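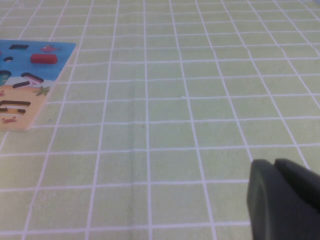 Wrist camera view, with the red minus piece in the board and both gripper fingers at lower right.

Most gripper comparisons I read start with payload. I think that is the wrong place to start. A puzzle piece weighs almost nothing, and it still gives a two-finger gripper plenty of trouble.

Simin Khosravi and I spent March trying fingers from Prulano and Hinds on a child's wooden board. We logged 27 runs on each. My view is that shape matters more than force. A fish standing upright in its slot gives the fingers something to close on. A flat number lying against another in a bowl gives them very little.
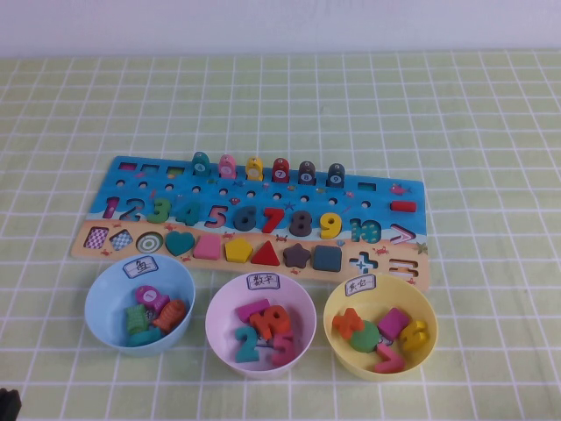 Fixed camera view: fish, numbers and other pieces sorted between the board and three bowls.

Vendors should publish results on mixed parts like these, with the failures included. Vandico's sheet lists a grip force and a stroke, and I could not choose a finger from either one.

I would also keep both cameras. The wrist view is good for the last 5 centimeters and poor for deciding which piece to go after. Buyers who have money for one better gripper or a second camera should price the camera first.

Ott Sproģis, Nodbridge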